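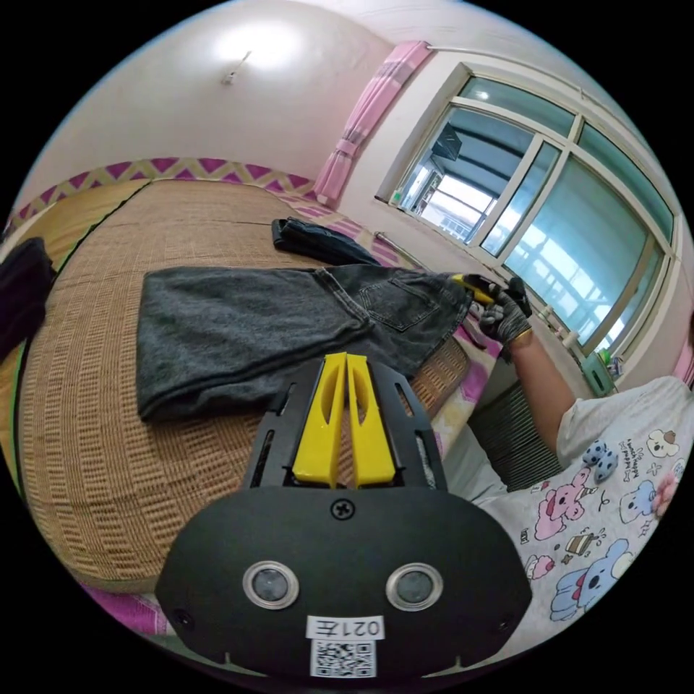
*Bedrooms: overnight humidity and the bed.*

## Overnight humidity in bedrooms – results from the Kimivby flats

The winter logging at Kimivby finished in April and the data have now been cleaned. The set covers 251 bedrooms and holds 3,572 usable nights. A night was thrown out if the logger lost more than an hour of readings, or if the room temperature suggested the heating had been off all day. Most of the losses came from flat batteries in the older Zitum loggers, which report a healthy voltage until shortly before they stop.

Each logger was fixed to an inside wall at pillow height, away from the radiator and out of direct sun. Readings were taken every ten minutes. We looked mainly at the rise in relative humidity between the time the bedroom door was closed and the time it was opened again, and at how long the room took to return to its evening level.

With the door shut, the window shut and the trickle vent closed, the median rise for two sleepers was 20 percentage points. For one sleeper it was 9. Opening the trickle vent lowered both figures, but the effect was uneven: rooms on the sheltered side of the Dudás block gained very little, and rooms facing the car park gained a good deal. Wind is the obvious explanation. We did not log wind and can't say more than that.

Leaving the door ajar made a larger and steadier difference than the vent. The moisture still has to go somewhere, and in flats with no working hall extract it showed up in the hall readings instead. Where a Privik continuous fan was fitted in the bathroom and the door undercut had not been blocked by new carpet, the bedroom was back to its evening level before breakfast in most cases.

### Mattresses and bed position

A sleeping person gives off water vapour all night, and a share of it ends up in the mattress. If the bed is made straight after getting up, the duvet slows drying. In the small group of rooms where a second logger was placed under the mattress, folding the duvet back to the foot of the bed cut the drying time by nearly half compared with a bed made at once. The sample is too small to put much weight on the exact value.

Position matters as well. A headboard pushed hard against an outside wall leaves a strip of still, cool air, and surface readings there were consistently lower than on the open wall. Mould reports followed the same pattern. A gap the width of a hand is enough to let room air reach the surface. Divans with drawers are harder to deal with: the base is closed on most sides, and items stored in it (spare bedding in particular) hold moisture well into the afternoon.

Slatted bases dried faster than solid ones. Mattress protectors with a plastic backing kept the mattress itself drier, though the sheet above stayed damp for longer.

### Settings to check

- Trickle vents open, winter and summer. Several were painted shut.
- Undercut of ten millimetres below the bedroom door, measured from the finished floor.
- Privik units on the low continuous setting. The boost cord has no effect if the isolator above the bathroom door is off.
- Bedroom radiator valve no lower than 2 in cold weather. Rooms heated only by the hall had the highest humidity at the outside wall.
- Washing dried in a room with its own extract, door closed.

### Known problems with the data

Door times were taken from the carbon dioxide trace, so a door opened for a minute or two in the night may have been missed. Pets were not recorded. Rooms with dehumidifiers were left out entirely – the loggers could not separate the effect of the machine from that of the vent.

Loggers will go back up in the same rooms when the heating comes on, with new batteries throughout. Residents who would like the trace for their own room can ask at the Kimivby office, quoting the number on the back of the logger.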